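The Clunon lunch counter and its famous 64 years

26/09/2022

I grew up a few blocks from the Clunon, so I have a stake in this, and I still don't buy the story on the new plaque.

The plaque went up by the front door in June. It says the Clunon served lunch in the same room, from the same recipes, for 64 years without a break. People I like and trust have been repeating it ever since. I spent three evenings with the old city directories at the library and came away with a lot of questions.

First, the room. The directories have the Clunon on the north side of the street for its first several listings, and then on the south side, where the plaque is. Before that, the south side building was Okabe Shoe Repair. You can still see the ghost of the O on the brick if the sun is low. So at least one move happened, and the "same room" part is out.

Second, the break. There are two years in a row with no listing at all. I know directories missed businesses, and maybe somebody forgot to pay for a line of type. But the newspaper ads stop over the same stretch, and when they come back they say "open again under the Cletard sign." Cletard was the bakery supply house next door. Open again means it was closed. I don't know how else to read that.

There was a fire in there somewhere too. Everyone over 60 will tell you it was a big one. The one clipping I found gives the damage as $3,765, and most of that was a walk-in cooler and smoke in the upstairs apartment. Even in old money that's a bad week, hardly the inferno I was raised on.

Then the recipes. The version I always heard is that the rolls came from a Gutulari starter carried over from the old country in a crock. Fine, maybe. My own memory is of rolls coming off a truck in plastic trays. I was 10 or so, and I could be mixing it up with the school cafeteria, but I'd like to see one piece of paper on the crock.

The dark marble counter gets the same treatment. Local legend says it came out of a bank lobby. Which bank? I've asked at four places and gotten four answers, and one of those banks had wood counters – there are postcards.

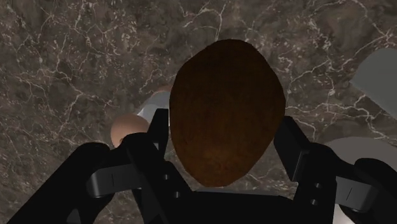
White veins on dark marble, the sort of stone people argue about.

The seating claim is my favorite. A booklet from the last reunion says the Clunon fed more than 200 people every noon. The room had nine stools and five booths. I ate there plenty, and nobody ever hurried me off a stool. Do the math on a one-hour lunch and then tell me about the pie and coffee you lingered over.

None of this makes me like the place any less. The bean soup was very good, and the grilled cheese was okay. I just wish whoever wrote the plaque had gone to the library first, where the directories are on the bottom shelf in the back room and you don't need an appointment.

If you have a menu with a date on it, or a photo from the north side of the street, please scan it and send it to me. I'm less interested in what your uncle said, unless he wrote it down at the time.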